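# Two grippers, one old computer: a conversation with Danuta Rutkowska

When I telephoned Danuta Rutkowska to ask whether I might write something about her gripper trials, she warned me that she could talk about fingertips until the kettle boiled dry. 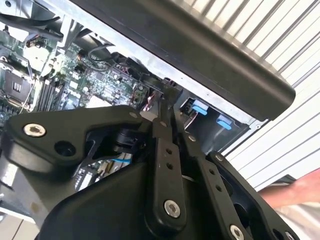

She has been at it since June, in the workshop at Jindirthorpe, and the question she set herself sounds simple enough. Of the two grippers on her shelf, which would she rather have when the job is getting wires and connectors in and out of a desktop computer?

"People always want to start with strength," she told me, pouring the tea (she makes it very strong). "How hard does it squeeze, how much can it lift. Well, a plug weighs next to nothing! What I want to know is whether I can get the fingers down past the cables without dragging half of them along with me."

The two candidates are known in the workshop as the Mundero and the Min. The Mundero opens wider and has long linkages. The Min is shorter and neater, and everybody who picks it up likes it at once – Danuta included, she admits, and she had more or less made up her mind in its favour before the first morning was over.

Then she began keeping a proper tally. Each gripper was given 153 tries at the same set of small jobs: taking hold of a connector, easing it free, laying a cable to one side. The Min managed 131 of them. Danuta wouldn't give me the Mundero's figure, as she wants to repeat some of its tries with fresh fingertip pads first, but she did say that she has stopped being so sure of herself.

"The Min is lovely out in the open," she said. "Put it deep in a case and the body of it gets there before the fingers do. You're forever backing out and coming in again at another angle, and by the fourth go you've forgotten what you were reaching for."

I asked about the camera at the wrist, and this set her off happily for a good quarter of an hour. A wrist camera goes wherever the hand goes, which is a great help, but the hand itself takes up a fair bit of the view. She and her colleague Muthoni Ondieki have tried tilting it, moving it outwards and then moving it back again. Muthoni prefers it close in, so that the fingertips stay in sight right up to the moment they close. Danuta would give up a little of that to see more of what lies to either side.

"We've agreed to disagree until lunch most days," she said, laughing.

The controller has been less trouble. They began with the one from Sodport, found it a touch eager on small movements, and turned its speed down until Muthoni could creep up on a wire without holding her breath. Both grippers now run on the same settings, and Danuta is quite strict about it. She once changed the closing speed for one and forgot to do so for the other, and threw away the whole afternoon's notes.

What would she tell somebody choosing a gripper for this sort of work? She thought about it for some time, turning her cup round on its saucer.

"Take the thing you'll be working on and put it in front of you, with the side open and all the cabling left in. Don't try it on wooden blocks. I did blocks for ages, and I could have told you all sorts of things about blocks."

The new pads are due to be fitted next, and after that the Mundero gets its repeat tries. Danuta has promised to ring me with the number, whichever way it goes.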